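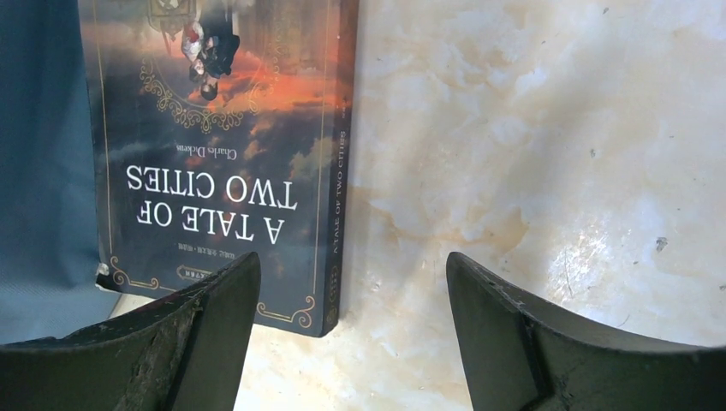
Figure 1. View from the wrist camera with a test book between work positions: a paperback of A Tale of Two Cities, upside down, with both gripper fingers in the foreground.

Working Rules for a Shared Gripper Station: Student Project Report
Fenna Peeters, Masaru Hamada and Koen Postma
Supervisor: Ans Verbeke
Stindatport, April 2026

1. Purpose

The project group was asked to write a set of working rules for the book handling station in the Michiels teaching laboratory and to test whether students could follow them without help. The station is shared by three courses. Before this project each course kept its own notes, and these differed on basic points such as who may clear a stop and when the fingers must be inspected.

The rules cover student use only. Maintenance of the arm and changes to its safety settings remain with laboratory staff.

2. Method

Existing notes from the three courses were collected in March and compared line by line. Points on which all three agreed were kept. Points of conflict were taken to Karlijn Meijer, the laboratory safety officer, who decided each one in writing. The draft was then used for 399 handling attempts, logged by the operator on duty. The first 200 were run with a group member present to answer questions. The remainder were run by students who had only the printed rules.

3. The rules

3.1 One person is the operator. The operator's name is entered in the log before the arm is powered. A change of operator is a new entry.

3.2 Hands stay outside the marked work area while the arm is enabled. To turn, move or replace a book, the operator disables the arm first.

3.3 Both fingers are inspected at the start of each session. Surface scratches and scuffs are recorded. A small chip at a fingertip is recorded with its position and shown to staff, who decide whether the finger stays in service. Students do not file, tape or glue a finger.

3.4 The camera view is checked before the first attempt. Both fingertips and the spine of the book must be visible. Fabric near the work surface must be clear of the path of the arm.

3.5 Books are logged by title and starting position, including whether the cover is upright or upside down. Existing damage to the cover, such as a worn or peeled corner, is noted before handling so that it is not later counted as damage caused by the gripper.

3.6 Closing speed and force are set from the station card. The force limit is not raised after a failed grasp. After two failed grasps in a row the operator stops and checks alignment.

3.7 Any contact between a finger and the work surface is logged, even if no mark is left.

4. Findings

The log contains 13 departures from the rules. Most concerned rule 3.5, where the starting position of the book had been left out. Two concerned rule 3.1: the operator had changed without a new entry. No departure from rule 3.2 was recorded.

Students working from the printed rules alone asked most often what counted as a chip and what counted as a scuff. The group had assumed this was clear. Staff have agreed to supply a reference sheet with examples, to be kept in the Vorinlow cabinet beside the station.

5. Limits of the work

Departures were recorded by the operators themselves, and some may have been missed. All books used were paperbacks. The rules have not been tried with hardcover or oversized volumes.

6. Recommendations

The group recommends that the three courses adopt the rules from the start of the next term, that the log form be reprinted with a separate box for starting position, and that the rules be reviewed after a further 300 attempts. The Stilley branch laboratory has asked for a copy and should receive the reviewed version.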